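Keeping the arm off the bin walls: setting up collision geometry and grasp filtering for bin picking

Clutel docs > Tutorials > Planning
Last updated Sep 17, 2024

This tutorial covers the part of a bin picking setup that takes the longest to get right: telling the planner where the bin is, how big the gripper and its cables are, and which grasps to throw away before any motion is planned. It assumes you already have a calibrated camera, a grasp detector that returns scored candidates, and an arm you can command from the planner. If you are still working on calibration, do that first. No amount of padding will make up for a camera that is a centimetre out.

The examples use the Clutel planner with the Foven grasp detector, but very little here depends on either. Any planner that accepts boxes and meshes as obstacles will do.

What you need

A bin that does not move between picks
A camera fixed above or to one side of the bin
A robot model with the gripper attached, including its collision shapes
A set of small objects of different shapes and finishes
Access to the arm's speed override

Step 1. Fix the bin down

The planner will treat the bin as a fixed obstacle, so it has to be one. Clamp it, screw it or tape it. Then push it by hand from each side and check that it stays put. A bin that creeps a few millimetres each time the fingers brush a wall will give you an hour of good picks and then a collision that seems to come from nowhere.

Mark the position of the bin on the table as well. If somebody lifts it out to clean it, you want to be able to put it back without repeating step 2.

Step 2. Measure the bin in the robot's base frame

You can fit the bin from the point cloud, but touching it with the arm gives a better answer. Fit a pointed tool, or use a closed fingertip if its offset is well known, and touch off these points:

Each of the four inside corners of the floor
Each of the four top corners of the rim
One point in the middle of each wall

The last set matters because walls are often not flat. Moulded bins bow outwards, and bins with sloping sides or added panels have a floor that is much smaller than the opening. If you model such a bin as a plain open box using the rim dimensions, the planner will think there is free space at the bottom edge where there is really a slope.

Write the points to a file called bin_points.yaml, then run:

clutel bin fit bin_points.yaml --walls separate --out bin.scene

The "walls separate" option makes one thin box for each wall and one for the floor. Do not use a single concave mesh. Some collision checkers silently replace a mesh with its convex hull, and the convex hull of a bin is a solid block. Every grasp inside it will then be reported as in collision. If you have ever seen a planner reject all candidates with no further explanation, check this first.

Step 3. Make the walls thicker on the outside

A thin wall can be missed altogether when the planner checks a path only at intervals. Suppose the checker tests a pose every 9 mm and the wall is modelled as thinner than that. A finger can be on one side at one test and on the other side at the next, and the path is passed as safe.

There are two cures and you should use both. Make the walls thicker, growing them outwards only so that you lose no room inside:

wall_thickness: 40
grow: outward

Thickness is in millimetres. Then reduce the checking interval for the part of the path that lies below the rim. Leave it coarse for the travel above the bin, where a fine interval only costs time.

Step 4. Add the cables

Most robot models stop at the metal. The real arm has a cable bundle running down to the wrist, usually with a loop left slack so that the last joint can turn. That loop sticks out further than anything in the model, and it moves.

You can't model a cable exactly and you don't need to. Add a capsule to the wrist link that covers the loop at its widest. To find the size:

1. Move the last joint slowly from one end of its permitted range to the other at low speed.
2. Watch where the loop bulges most, and stop there.
3. Measure from the wrist axis to the outside of the bundle.
4. Use that as the capsule radius, with a little added.

If the resulting capsule is so big that it rules out most grasps near one wall, limit the travel of the last joint. With a parallel gripper, a grasp turned by half a turn is usually the same grasp, so you can give up a lot of joint travel without losing any picks. Set this in the detector output stage:

symmetry: half_turn
prefer: nearest_to_centre

With that setting each candidate is considered both ways round, and the version that keeps the last joint closest to the middle of its range is tried first.

Step 5. Filter the grasps before planning

Planning is slow compared with checking a single pose. Foven returns up to 3000 candidates for a full bin, and sending them all to the planner would be hopeless. Run the cheap checks first, in this order:

1. Score. Drop anything below your threshold.
2. Approach angle. Drop anything tilted too far from vertical. Start with a limit of 23 degrees and widen it later.
3. Fingers against the bin. Check the open gripper at the grasp pose against the walls and floor.
4. Fingers against the other objects. Check the same pose against the point cloud, leaving out points on the target itself.
5. Arm and cable capsule at the grasp pose. This needs inverse kinematics, so it comes last.

Keep a count of what each check removes and print it after every cycle. The command is:

clutel grasps filter --scene bin.scene --report

The report is the most useful debugging tool in the whole setup. If check 3 removes nearly everything, the bin model is wrong or the objects are pressed against a wall. If check 4 removes nearly everything, the target mask is probably too small, and points from the target are being treated as obstacles. If check 5 does, look at the cable capsule and the joint limits.

Step 6. Deal with missing depth

Shiny objects often give holes in the depth image, and sometimes stray points floating above or below the real surface. Both cause trouble, in different ways.

A hole is treated as free space unless you say otherwise. The gripper will happily plan a finger straight through a polished part that the camera failed to measure. Set unknown regions below the rim to be obstacles:

unknown_below_rim: occupied

Stray points do the opposite and block good grasps. Remove small isolated clusters before building the obstacle map, but be careful with the cluster size if you also pick small parts. A filter that deletes noise can delete a small block too.

Soft items need a different setting again. Cloth has plenty of depth, but it folds and spreads, and a check that refuses all contact with it will refuse most of the bin. We let the fingers overlap points labelled as soft and keep the strict check for everything rigid.

Step 7. Plan in three pieces

Do not ask for one path from the home position to the grasp. Split it:

Travel to a point above the bin, with the fine collision check off
A straight line down to the grasp, with the fine check on
A straight line back up, with the grasped object attached to the gripper model

The attached object is easy to forget. Without it the arm lifts a long part out at an angle and drags it along the wall. If you have no mesh for the object, attach a box that covers the target's points.

Step 8. Test with a mixed handful

Put in a small group of objects and run at low speed with your hand on the stop button. Toy bricks are good for this, being rigid, matt enough for most cameras and cheap to break. Add something reflective and something made of cloth. Place some of them near the front wall on purpose, as the middle of the bin will work whatever you do.

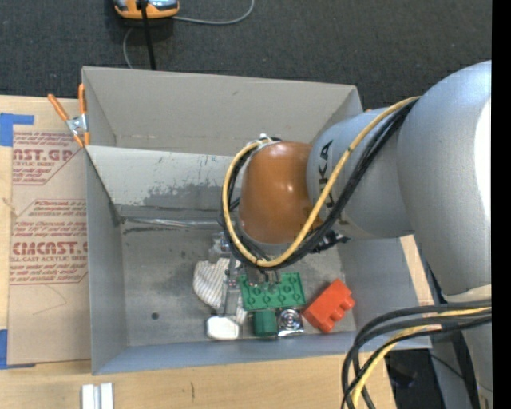
Shi asked whether the cable capsule should be left in for the straight line down as well, given that it rejects so many grasps close to the sides. It should. The descent is when the wrist comes nearest to the rim, and switching the capsule off there removes the check where it is needed most. If too many grasps go, shrink the capsule by tidying the cables, or raise the wrist with longer fingers.

Run at least one full emptying of the bin before raising the speed. Save the filter report and the planned path for every attempt, including those where no grasp was found.

Common problems

The planner reports a collision at the start pose. The gripper model is probably touching the cable capsule. Add the pair to the allowed list.

Grasps are found but the straight line down fails. The pose is reachable and the line to it is not. Try a shorter approach distance first, then the half-turn version of the same grasp.

The fingers touch the floor. Check the floor height against the touched points from step 2, then check the fingertip length in the model. Worn or replaced finger pads are a frequent cause.

Everything worked in January and now it doesn't. Touch off the bin again. On our test cell at Tonusdale the bin had shifted — only slightly, but by more than the wall clearance we had allowed.

Next tutorial: Choosing a grasp when the top object is resting on the target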